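Tuesday, May 26, 2020

Sheets on the line, and other small joys

I have become a clothesline person. I strung my first one on Saturday between the porch post and the old pear tree, and I have been grinning at it through the kitchen window ever since!

My grandmother dried everything outside, all year, in Koltcombe, where it rains whenever it feels like it. She could smell a shower coming before the sky changed color and she'd have the whole lot in before the first drop. I did not inherit this. On Sunday I got a full load of towels soaked while I stood there admiring the clouds.

But oh, the sheets. If you have only ever slept on sheets from a dryer, please try this once. They come in a bit stiff and they smell like grass and cold air, and the pillowcases have that crackle when you first put your head down. I went to bed at 8:30 just to enjoy it.

I asked for tips last week and you all came through. Floarea Enache wrote me a long, lovely email about hanging shirts by the hem, upside down, so the peg marks end up where you tuck them in. Khurram Soomro says to snap every piece hard before you peg it (he's right, my T-shirts look almost ironed, and it's very satisfying on a grumpy morning). Adjoa Annan turns her jeans inside out and hangs them by the waistband so the pockets dry. I had been folding mine over the line like a saddle blanket and wondering why the seams were still damp at supper.

A few things I've worked out on my own. Dark colors go in the shade of the pear tree, white things out in full sun. Wool stays off the line completely - it goes flat on a towel on the spare bed. Wooden pegs grip better than the plastic ones I had, though you have to bring them in at night. And leave more slack than you think, or else the post starts to lean. Mine is leaning.

The line itself is plain cotton rope, and it does sag with a full load, so I cut a forked branch for a prop. It's a proper old-fashioned clothes prop and I'm ridiculously proud of it.

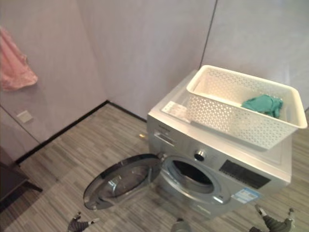
One last thing in the basket.

Next I want to try the big quilt, the one Oana Mocanu pieced for us out of old work shirts. It's heavy, so I may need two lines side by side to spread the weight, and a dry day with a good breeze. Thursday looks promising. If any of you have hung a quilt and have opinions about it, leave me a comment, and tell me what you do about birds, too. The pear tree is full of them.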